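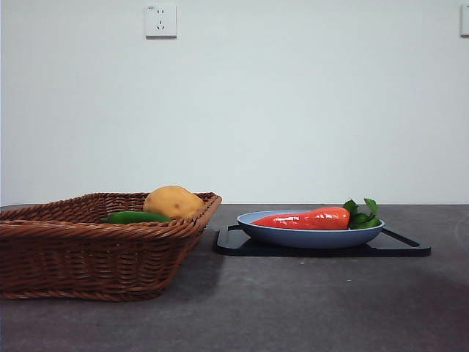 Wicker basket and plate on a grey tabletop

Thread: Standing charge at Jivthorpe - is 34p normal?

nestor_m
Hello all. I moved to Jivthorpe in January and the supplier is Cunen. My standing charge is 34p per day and the unit rate is 31p. My sister in the next valley pays much less for the day part. Is it a mistake on my bill?
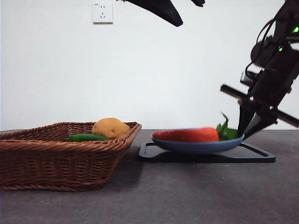 I used 893 units in the first quarter, and the heating is electric in two rooms only.

ikanari_flat
No mistake. The daily charge depends on your region, so your sister can be with the same company and pay less.

E. Asante
I don't agree fully. Cunen put me on the wrong tariff for 13 months and I got the money back. Ask them which meter type they have written for you. Mine was listed as two-rate and it is a single one.

ikanari_flat
Ebenezer, your case was the unit rate. He asks about the standing charge.

E. Asante
It was both, I still have the letters.

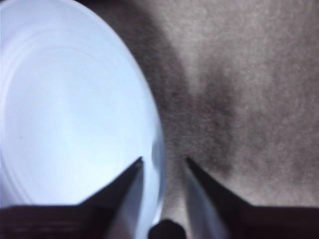 Also send them a reading on the same day you call - they estimated mine two times.

nestor_m
Thank you both. The bill says "two-rate" and I see only one row of numbers on the meter. I will call in the morning.

Nestor Mangubat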